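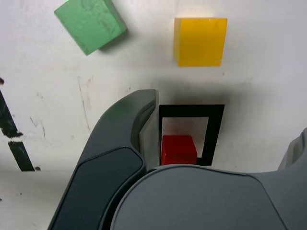

*Bench 4, block-sorting demonstration. Red cube within the black outline; green and yellow blocks outside it.*

**Notebook entry, July. Open day, Grutoswood workshop**
Entered by Š. Tomić. Present: B. Frandsen, G. Vestergaard. Visiting: S. Hauksdóttir and party, from Amesum.

The visitors were received at 9:40 and taken to bench 4 after the safety briefing. The demonstration followed the agreed program: the arm picks up a named block, sets it down inside the black outline and withdraws to its start position. G. Vestergaard operated the console. B. Frandsen gave the commentary.

The Clurnent controller was started from the stored configuration and accepted it without error. Six runs were scheduled before the morning break and all six were carried out. In run 4 the yellow block was gripped off centre and turned as it was released, coming to rest across the tape. The run was recorded as a failure and the block was reset by hand. The remaining runs were recorded as successful.

S. Hauksdóttir asked whether the outline is used by the vision software or serves only as a guide for the operator. She was advised that it is used for scoring, and that the pick position is calculated from the block itself. She also asked how the system copes with marks on the work surface. G. Vestergaard undertook to send her the results from the earlier trial on the worn board (log 1359).

Observations for colleagues:

- Shadow from the gripper falls over the target area during the approach. The overhead lamp should be moved toward the rear rail before the next visit.
- Glare on the yellow block varies with its angle. Colour thresholds to be checked again under the afternoon light.
- The board has not been cleaned since the last session. Use the mild solvent only; the other one lifts the tape.
- Approach speed was held at 72 per cent throughout. Do not raise it while visitors are inside the barrier.

Bench 4 was isolated at 12:15 and the key returned to L. Thoroddsen. Console log copied to the shared drive under Grímsdóttir, pending a folder of its own.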